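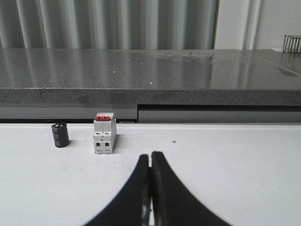

A white tabletop, plain and evenly lit.

Waweru Public Library
Posted by Annelies Moser, Adult Services
Thursday, 9:10 a.m.

1/ Registration for the spring tax help program is now open. Appointments are free and take place at the Trudwood branch, second floor, through the end of March.

2/ Each appointment lasts 35 minutes. Patrons filing jointly should book one appointment, and both spouses must be present to sign the return.

3/ Please bring a government-issued photo ID, Social Security cards for everyone listed on the return, all W-2 and 1099 forms, and a copy of last year's return if you have it. Photocopies of Social Security cards are accepted. Photos on a phone are not.

4/ Preparers cannot complete returns that include rental income, farm income or the sale of a business. Patrons with these items may ask the reference desk for the printed list of low-cost preparers in the county.

5/ Last year the program completed 1175 returns. Demand was highest in the final two weeks, and some 68 households were placed on a waiting list. We encourage patrons who already have their forms to book early.

6/ Appointments may be made in person at any branch or by phone during open hours. We are unable to book by direct message or in the replies to this thread.

7/ Interpreters are available in Spanish and Swahili. Please request one when booking. Requests for other languages should be made at least five business days ahead and will be filled where possible.

8/ The Trudwood elevator is in service. Parking in the Alulell Street lot is free for the first two hours with a stamped ticket, and the Route 37 bus stops at the main entrance.

9/ Late arrivals of more than ten minutes will be rescheduled. To cancel, please call the branch by noon on the day before your appointment so that the time can be offered to another patron.

10/ Questions about eligibility may be directed to Chepkoech Rugemalira, program coordinator, at the Trudwood reference desk. Income limits and the full document checklist are posted at all branches.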